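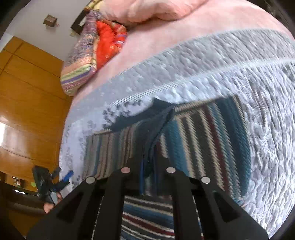
**1/** Back from the open day at Molano, and I have sore feet and far too many opinions, so bear with me for a few posts. We got there in August heat with a paper map that sent us to the wrong building twice (sorry again to the very patient lady at the bakery on the corner).

**2/** The whole afternoon was about robots and laundry. Folding, mostly! I've been grumbling about folding for 30 years, so you can imagine how fast I took my seat.

**3/** The talk I liked best was from the Kolletti folks, on why soft things are so hard for a machine. A box stays a box. A sweater is a new shape every time you touch it — and stripes, they said, can help you keep track of which way the cloth is going.

**4/** My favorite part was the hand-held grippers, with those blue pads on the inside of the black fingers. You pinch the knit and lift, and suddenly you notice how much your own thumb does all day without being asked.
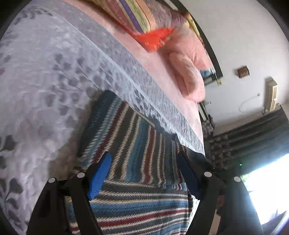 *Page last changed: August, 4:30 p.m.*

**5/** Someone asked which bedding is the worst. The answer was anything fluffy, and then we all got into a long and very friendly argument about fitted sheets.

**6/** They had nearly 771 visitors sign up, and the Wananley shuttle only runs 3 times in the afternoon, so go early if you go next year. Bring water too. The Mac an tSaoi room upstairs has the good chairs and a fan.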